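Virkdale Home Forum > Floors and Walls > Light gray floor, dark walls: too much?

pylypenko_k
31/07/2021
Hello all. We will renovate the living room and I want light gray wooden planks with charcoal walls. My husband says it will feel like a cellar. The room is 34 square meters with one window to the north. The planks are from Akico, the paint is not chosen yet. Has anybody lived with such a combination?

mossy_step
I had dark walls for five years and I agree with your husband. With a north window you will burn lamps at lunch. Paint one wall and leave the others white.

Tostov_fan
I disagree with mossy_step. One dark wall looks unfinished to me. A pale floor gives back a lot of light, and in the evening the dark walls are very cozy. Only take a matte paint, because gloss shows every mistake of the roller.

mossy_step
Cozy in the evening, yes. But she has small children, if I remember her other thread. Every hand leaves a mark on matte charcoal.

pylypenko_k
You remember correctly, two of them. I did not think about the hands. Is there a matte paint which can be washed?

Tostov_fan
Yes, ask for the washable one and test it on a board first. About the planks: lay them along the long side of the room, toward the far wall. I did it across in my hall and I regret it. 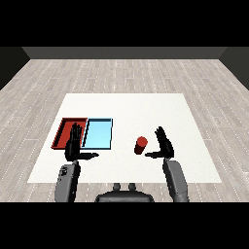
Also order more than you measured. I was short by 30 boards and the second delivery had a different tone. The total came to 623 with the glue, and I was angry for a week.

mossy_step
On the extra boards we agree. I still vote for white walls.

pylypenko_k
Thank you both. I will buy one small can and paint a test board before we decide.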